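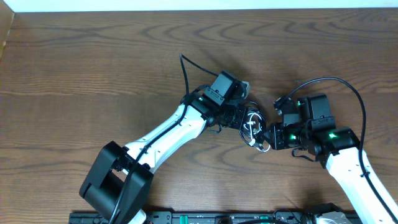

knotty_pine_nan
OK so I need opinions before I ruin something. My aunt left me her dining table last July and I've been putting off the finish ever since. It came out of her place on Zuccaro Street, it's solid as a rock, and the top has had spaghetti, homework and at least one sewing machine dragged across it. I want to go with a plain oil and my husband wants poly because of the kids. What I'm scared of is losing the grain. You know that look where the thin dark lines run along mostly level and then open up into those long pointed ovals? Brown wood like the tabletop in the picture, that's the look I'm after, and I do NOT want it to end up orange and plasticky. Has anybody done both and lived with both?

grumpyplane
Oil. Next question.

knotty_pine_nan
Ha! OK but why?

grumpyplane
Because when poly fails you have to strip the entire thing, and when oil gets beat up you rub more oil on it on a Saturday morning and go have lunch. I've had the same oiled table for years. It has rings. I don't care about the rings.

Tendton_Tom
Your wife might care about the rings, grumpy.
I'm on the husband's side here. We have 2 kids and a dog that thinks he's a kid, and I oiled our table the first time because everybody on here told me to. Grape juice. Nail polish remover. A pizza box left overnight. I was re-oiling constantly and it still looked tired. Sanded it back, put on water-based poly in matte, and it does not look orange at all. The orange thing is the OIL-based poly, people mix those up all the time.

grumpyplane
Water-based looks like somebody laid a sheet of wax paper on it.

Tendton_Tom
Not if you put it on thin. How thick are you going, man

kvilla_refinish
Hi, Karla Villalobos, I do this for a living (small shop, mostly tables and dressers). You're both a little bit right. Water-based can look cold on darker wood, that part is true. What I do is one coat of dewaxed shellac first, let it dry, scuff it very lightly, and then the water-based goes over that. You get the warmth back and the ovals really wake up. By the way, that pattern is what you get on flat sawn boards, so if your aunt's table has it you'll want to sand WITH the lines and stop at a reasonable grit. Don't go crazy and polish it to glass, the finish needs something to hold on to.

Also, Nan, what is on it now? Nobody can really answer you until we know that.

knotty_pine_nan
No idea!! It's kind of sticky in the summer, if that helps. My aunt used a spray polish on it every single week of her life.

kvilla_refinish
Oh boy. OK, sticky plus decades of spray polish means you clean it first, before any sanding. Mineral spirits and a lot of rags, and keep turning the rags. If you sand that stuff you just push it down into the pores and then your new finish gets little craters all over. Lay the rags out flat outside to dry when you're done, don't ball them up in the trash.

skedell_mike
Seconding the cleaning. I skipped it on a desk and got craters the size of lentils. Had to do the whole top again, 6 evenings down the drain.

grumpyplane
Wouldn't get craters with oil.

skedell_mike
It WAS oil, lol

grumpyplane
Then you used junk oil.

paulette_in_plela
Can I ask what people pay for this? I got quoted 75 dollars just to strip a coffee table and thought that was high.

kvilla_refinish
Paulette, that's low! Ask them if they're dipping it. If it has veneer or old glue joints I'd keep it far away from a dip tank.

paulette_in_plela
Yikes, it does have veneer. Calling them Monday.

knotty_pine_nan
Thank you all, this is so helpful (even grumpy). I think I'm going to clean it, sand the underside of one leaf, and try both ways side by side - oil on one half, Karla's shellac and poly on the other. Then my husband can spill whatever he wants on it and we'll see who's right. Karla, does the shellac have to be the blonde kind or can I use the amber? The hardware store here only has amber.

kvilla_refinish
Amber will push you toward the orange you said you hate. Order the blonde, and check that the label says dewaxed.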